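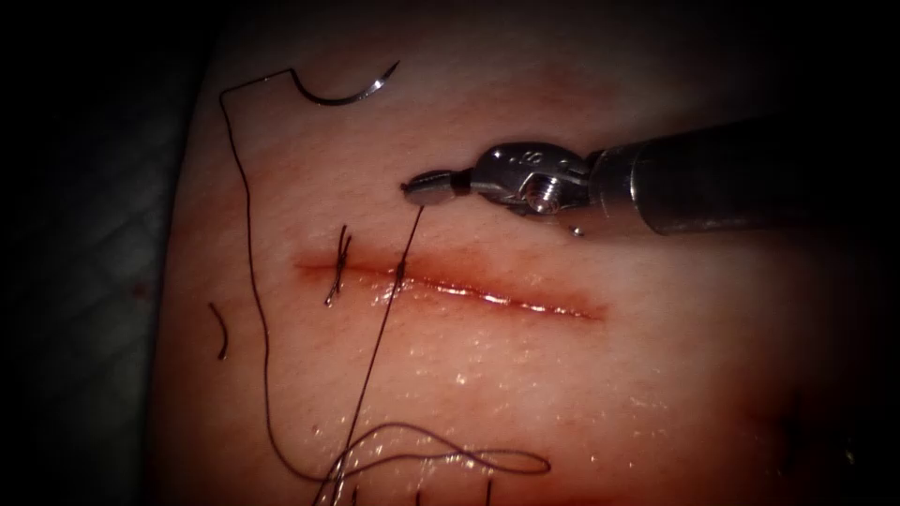
Several of you wrote in after last week's class to say that you couldn't see how anyone ever made money out of a travelling circus, given what it cost to feed the horses alone, and could we please talk about that before moving on to the music halls. One message added that the newspaper notices we read all seemed to be lying anyway, so how would we know?

Fair enough on both counts! I've shuffled things, so the music halls wait a week and today we stay with the tents.

TOURING SHOWS, WEEK 3 (revised notes)
Reading a season: the Tranari Circus on the road
Posted January 18, 2022

What we've got to work with

The Tranari is a lovely show to teach from as its paper trail is so lopsided. We have a route book for a single season, a bundle of handbills, one ledger that starts in April and stops dead before the tour does, and the local newspapers from Stetitz and Casesska. We have no letters at all. If you're hoping for somebody's private thoughts about life under canvas, you'll have to wait for Week 6.

A route book, if you missed the first class, is the little printed booklet a show put out at the end of a season listing where it had played, in what order, and what the weather did. Performers bought them as souvenirs. They're chatty and boastful and full of in-jokes, and they're still the best thing we have for dates, because there was little point fudging an itinerary for readers who had all been on it.

The Tranari's route book lists 53 stands. A stand is just a stop, and it might be one day or it might be a week. I mention this every year and every year I get essays that treat the stands as days. Please check the dates on either side before you do any arithmetic.

The money question

So, costs. The ledger puts 213 people on the payroll at the start of the season, and I want you to think about who they were. When we picture a circus we picture the ring – riders, tumblers, somebody in spangles. But if you go down the payroll line by line, most of the names belong to people the public hardly noticed: canvasmen, drivers, cooks, harness hands, seat men, bill posters, ticket sellers, grooms. The ring was the small end of the business. I find it helpful to think of the Tranari as a moving town that happened to put on a show twice a day.

Wages weren't the biggest worry either, which surprised me when I first worked through it. Look at the recurring entries and you'll see feed, licences, lot rent and printing. Feed you can guess at. Licences were the wild card, as each town set its own fee and could change it when it heard a show was coming. Casesska seems to have done just that. The ledger has the original sum struck out, a higher one written in above it, and a word in the margin that I won't reproduce in a handout.

Printing is the one I'd like us to spend some time on. For the Stetitz stand alone the show paid for 700 lithographs. Stetitz wasn't a big place! You could have papered every barn on the road in and still had some left for the stable doors, and from what the newspaper says, that's pretty much what happened.

Now, income. The Stetitz stand took in 3,886 paid admissions over its run, and the ledger breaks them into reserved seats, general seats and children. General seats are the bulk of it. But notice the separate column headed "privileges", which has nothing to do with privilege in our sense. It's the rent paid to the show by the people who sold lemonade, ran the sideshow tent, hawked songbooks and so on. They paid up front. The show had that money in hand whether it rained or not, and on a wet week it could be the difference between moving on and being stuck in a paddock with unpaid drivers.

So when somebody asks how a circus made money, part of the answer is that it collected a fair bit of it before anyone had sat down.

The advance

A couple of weeks ahead of the tents came the advance party. They booked the lot, haggled over the licence, ordered hay, hired wall space and pasted bills. Wall space was often paid for in free tickets, and you'll see these in the ledger as "comps, bills". A farmer who let his barn be covered got a pair of passes. If a rival show's crew came through the same night and pasted over the top, the farmer kept his passes and the whole thing had to be done again.

There's a good run of this between the Tranari and another outfit along the Yan valley road. The two shows had booked towns within days of each other, and their bills got ruder and ruder as they went upriver. The Tranari's say WAIT FOR THE BIG ONE. The other lot's say WHY WAIT. I've put copies of both in the folder and they're worth a look for the typefaces alone.

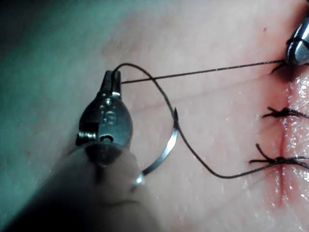 Fig. 2. Black thread held in the jaws of the instrument.

Are the newspapers lying?

On to the second complaint. When you read that a performance was "witnessed by an immense and delighted concourse", who wrote that?

Quite often the show did. The advance agent carried ready-made copy and handed it over together with an order for paid advertising, and a small-town editor with a column to fill wasn't going to be fussy. You can catch this happening by laying papers from different towns side by side. In our set, the Stetitz and Casesska papers both praise the bareback act in the same sentence, word for word, including a spelling mistake. I don't think two editors came up with "unparalelled" independently.

But I'd ask you not to toss the notices out. For one thing, the puffery tells us what the show thought would sell. The Tranari's supplied copy goes on at great length about cleanliness, good order and the suitability of the entertainment for families, and spends much less time on daring. You can read that as a show that had been having trouble with ministers and magistrates, or one that had worked out that a family buys more seats than a young man on his own. I lean towards the second, though I wouldn't go to the wall for it.

For another, not all of the paper was bought. Look away from the amusements column. Look at the police court, the letters, the shop advertisements, the council minutes. The week the Tranari played Stetitz, a draper advertised that he'd stay open between the afternoon and evening shows. A letter writer grumbled that the school was half empty. Council argued over who would pay to fix the road where the heavy wagons had gone through. None of those people had been handed copy by an agent, and taken together they tell you that a lot of people came to town and that the show was heavy. I'd trust the draper over the concourse any day.

A quick word on crowd figures. Newspapers gave crowds in the thousands and they gave them freely. The ledger gives paid admissions only, so comps don't show up, nor do babes in arms or the boys who went under the canvas. The true number in the tent was higher than the ledger and lower than the paper, and I'm comfortable leaving it there. If your essay needs a number, use the ledger and say what it leaves out.

Words you'll run into

Blowdown: the tent coming down in wind. The route book records these quite cheerfully.
Comp: a free pass, usually given in return for something.
Day and date: two rival shows in the same town on the same day.
Lot: the ground the show stood on.
Paper: posters and bills of every kind. Also, confusingly, free tickets, so a "papered house" is one filled with people who hadn't paid.
Straw house: so full that straw was put down for people to sit on the ground in front of the seats.

For tutorial

Pick any three stands in a row from the route book and trace them on the map. Work out the travelling time between them at wagon speed (the table is in last week's notes) and come ready to talk about when anyone slept. Then find one item in either newspaper, outside the amusements column, that you think has something to do with the circus being in town. It can be tiny. Last year's favourite was a notice for a lost goat.

For the written piece, 600 words or so on one ledger page of your choice. Please don't all choose the Casesska page. I know the margin is funny, but I've marked a great many of those.

The scans are in two batches and the second is sideways, sorry. Your viewer should have a rotate button. If the route book won't open, try the smaller version in the Week 2 folder – it's missing the back cover but the stands are all there.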